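Grasp Planning for a Two-Handed Tabletop Robot
Student project report, spring term
Gikness Robotics Lab
19 Jun 2019

Summary

We wrote the software that lets a two-armed robot look at a cluttered table, decide what can be picked up, and plan a grasp with one of its jointed hands. The project is called Gwynne. It has a perception node, a grasp planner, an arm motion planner and a replay tool that we built halfway through and ended up using more than anything else. Over the term we logged 2,093 planning requests. This report covers how the pieces fit together, what broke, and what we'd pass on to the next group. It was a really fun project and we hope some of that comes through.

Where we started

The robot came with arm drivers and a joint controller for the hands. The previous group had left a demo that could pick up a single block from a known spot. Move the block a few inches and the hand would close on air, very confidently. There was no perception in the loop at all, just a saved pose.

Our goal was to replace the saved pose with a real one, found by a head camera, and to make it work with several everyday objects on the table at once. We picked household items on purpose. Blocks are easy because they have flat sides and don't bend. Packages, bottles and cloth are much more interesting to plan for, and they are what anybody would want such a robot to handle.

Perception

The perception node takes the color and depth images from the head camera, fits a plane to the tabletop, removes it, and groups the points left over into clusters. Each cluster gets a label, a rough outline and a main axis. It's a pretty standard recipe and we got the first version running in an afternoon, which made us much too optimistic.

The tablecloth was our first real problem. It has a grid printed on it, and we had hoped to use the grid lines to check our camera calibration for free. That works nicely where the cloth lies flat. Where it wrinkles, the lines bend, and our calibration check started reporting errors that had nothing to do with the camera. We now use only a patch of grid that passes a straightness test, and skip the check if no patch passes. Wrinkles also showed up as tiny false objects until we added a minimum height for clusters.

The second problem was touching objects. Two things that overlap come out as one cluster in depth, and the planner would happily try to grasp the pair through the middle. We added a color step that splits a cluster when it finds a strong edge running across it. This fixed most of the bad merges and created a new kind of failure: printed packaging. A box with a picture on it has strong edges everywhere, so the node would cut it into pieces. The version we settled on only accepts a split if both halves have a sensible outline of their own. 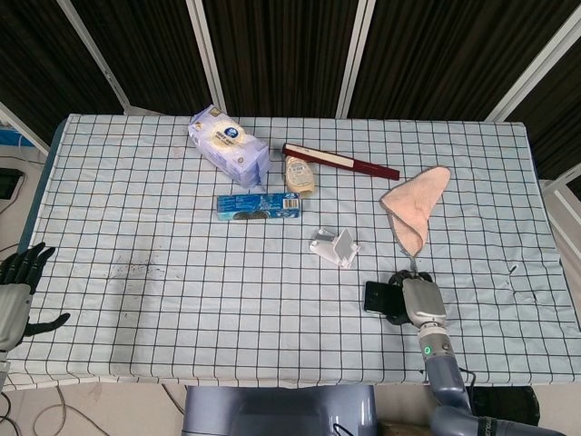

Figure 1. Tabletop setup as seen from the head camera, with the right hand over the flat black object. The dark red box lying partly across the top of the squeeze bottle is the kind of overlap the splitting step has to deal with.

Flat and dark objects deserve a paragraph to themselves. A phone-shaped thing is only slightly taller than the cloth, so the height filter we were so proud of tends to delete it. On top of that, glossy black surfaces gave us patchy depth. We ended up running a second, color-only detector for thin objects and giving its results the height of the table plane plus a small fixed offset. It isn't elegant, but it finds them.

Grasp planning

For each cluster the planner makes a list of candidate grasps and scores them. The score combines how well the fingers fit across the object, how far the wrist is from its joint limits, and how much free space there is around the fingertips. We keep the 5 best candidates and send them to the motion planner in order.

The two arms share the work through a simple rule. Each candidate is scored for both hands and the better one wins, with a small penalty for reaching across the middle of the table. While one arm moves, the other stays off to its own side and is treated as a fixed obstacle. We'd love to move both at once, but that needs a planner that handles time properly and we ran out of term.

Soft objects got their own scoring. With a box, you want the fingers on opposite faces. With folded cloth there are no real faces, so the planner looks for a corner or a raised fold and pinches there. A soft package sits somewhere in between, and we treat it as a box with a wider allowed finger opening. Watching the first pinch grasp on cloth come out of the planner was easily the best day of May!

Motion planning and checks

The arm planner samples paths to a point above the object and then makes a straight descent. The descent was slow to plan at first because every step was being checked against the full point cloud. We replaced the cloud with simple shapes: one box per cluster, plus a slab for the table. Planning became quick enough that waiting for it stopped being annoying.

We also added a fingertip floor, a height the fingers may not go below. This matters a lot for thin objects, where a good grasp and a jammed finger are very close together. The floor is set from the fitted table plane on every request, so a wrinkle or a small shift in the cloth doesn't throw it off for the rest of the session.

The replay tool

Trutton is our replay tool. It saves everything the planner saw and decided, and lets you run a request again later on a laptop with no robot attached. You can change a weight, press a key, and see which grasp would have been chosen instead.

We hand-labeled 502 of the logged requests as good or bad and used them as a regression set. Any change to the planner had to go through that set before it went on the robot (we broke this rule once, and spent the next session wondering why every bottle was being approached from the cap end). If you're starting a project like ours, build this first!

Still open

The Rengate branch of the code has the beginnings of a push action, which would slide a flat object toward the table edge before grasping it. The planning side runs in replay. It has not been run on the arm, and the fingertip floor needs an exception before it can be.

Labels can swap between frames when 2 similar clusters sit close together. A proper tracker would fix this. At the moment we freeze the labels once a grasp has been chosen.

The scoring weights were tuned by hand against the labeled set. Learning them from the same labels would be a good small project for one person, and the export script in Trutton already writes the features to a plain table. The column for wrist distance is in radians and everything else is scaled from zero to one, so rescale it before fitting anything.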